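Laundry tips I've stopped believing (and a few I've kept)
July 7, 2024

Every December somebody tells me to put vinegar in with the darks to "lock the colour". I tried it on 12 washes. The shirts faded at their usual pace and the kitchen smelt like a chip shop.
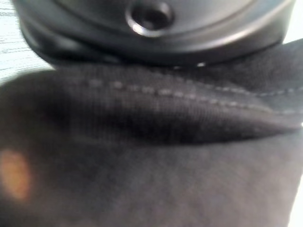 Black clothes fade mostly from rubbing and heat, as far as I can tell. Turn them inside out, wash cool, skip the long programme. Charcoal cloth folded over on itself can look perfectly even under a lamp, so check the seams by a window before you decide a special detergent has worked. Sundico's dark wash costs more than the plain stuff and I couldn't tell the two apart.

Then there's the 40 degree rule. Fine for towels, but most T-shirts don't need it.

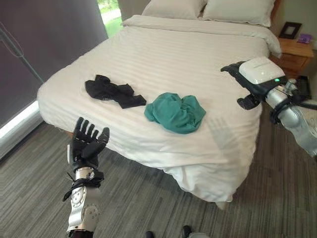

Spin speed is another one. The booklet with my Kauppinen machine suggests 900 for mixed loads, and I'd go lower for anything thin – the creases set hard and you pay for it at the ironing board.

Dryer balls? I bought the Wasalow ones. They're noisy. Drying time didn't budge.

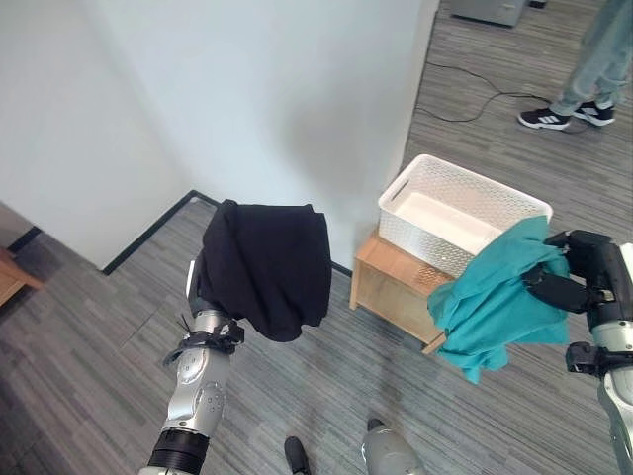
Shaking things out before hanging does work, annoyingly. One good snap from the shoulders, then straight on to a hanger while damp. Leave a shirt in a heap overnight and no "crease release" spray will rescue it, whatever Movavmont prints on the bottle.
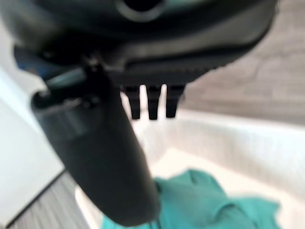 Word count: 926 (with comments)

Tumble drying on low is all right for cotton. Keep elastic out of it, and clean the filter every time.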